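Sullthorpe Automation Support
Ticket 2318: Gripper closes late during remote demonstration (bottle sorting task)
Status: Resolved, monitoring
Site: Wotadbridge
Opened: 9/7/21
Priority: Normal
Equipment: Dalsgaard remote control station; arm with two-finger gripper and wrist camera
Software: Cistden recorder

Reported problem

The site is recording demonstrations in which an operator guides the arm by remote control to pick up a drink bottle and place it in one of two bins. The operator reports that the fingers begin to close well after the trigger on the hand controller is squeezed. Arm movement is not affected. In several recordings the arm had already started to lift when the fingers met, and the bottle was knocked over.

The site asks whether the recordings made so far can be kept for training.

Initial response

The site was asked to stop recording, leave the station powered on and send the recorder log together with one complete demonstration. The site was also asked to confirm whether the delay occurs when the arm is guided by hand, with the operator holding the wrist and using the button on the arm to close the fingers.

Site reply: no delay when guided by hand. Log and demonstration attached.

Findings

The log shows arm commands leaving the station at the expected rate. Gripper commands are placed in a separate queue and are released on average 800 milliseconds after the trigger signal is received. The hand-guided mode does not use this queue, which agrees with the site's reply.

The wrist camera view was then compared with the trigger signal. At the point of approach the bottle, a clear one with a black cap and a yellow Lemon Lite label, is upright between the open blue fingers, with the dark grey bin and the lime-green bin behind it. The approach position is satisfactory and no change to the camera mount or the finger spacing is recommended.
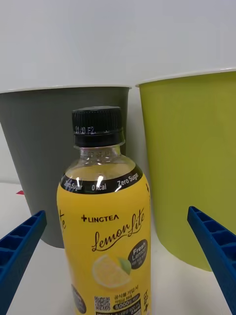 Cause

The gripper smoothing setting at the station had been left at the value used for an earlier task with soft packaging. This setting holds back the trigger signal so that small movements of the operator's finger are ignored. It is stored with the operator profile and was carried over when the profile was copied.

Corrective steps

1. Close the recorder and place the arm in standby.
2. Open the operator profile at the station and select Gripper, then Smoothing.
3. Change the value from 22 to the default and save the profile under a new name.
4. Restart the station. A restart of the recorder alone does not load the new value.
5. Squeeze and release the trigger with the fingers clear of any object. The delay shown on the status page should be less than 130 milliseconds.
6. Record one trial demonstration and play it back before continuing.

Site reply: steps completed. First attempt at step 5 showed no change; the old profile was still selected. Repeated with the new profile and the delay is now within the limit. Trial demonstration played back normally.

Existing recordings

Remote demonstrations recorded under the copied profile should be excluded from training. The delay cannot be removed by shifting the gripper signal, as operators had begun to squeeze early to make up for it and did so by differing amounts. Hand-guided demonstrations are unaffected and may be kept.

The excluded files should be moved to the archive folder and labelled with this ticket number. Please do not delete them until the ticket is closed.

Follow-up

The station software will display a warning when a copied profile contains a smoothing value other than the default. This change is planned for the October release. Until then, sites are asked to check the value whenever a profile is copied.

The ticket will remain open until the site has completed one full recording session without a late closure. Please reply to this ticket with the session log.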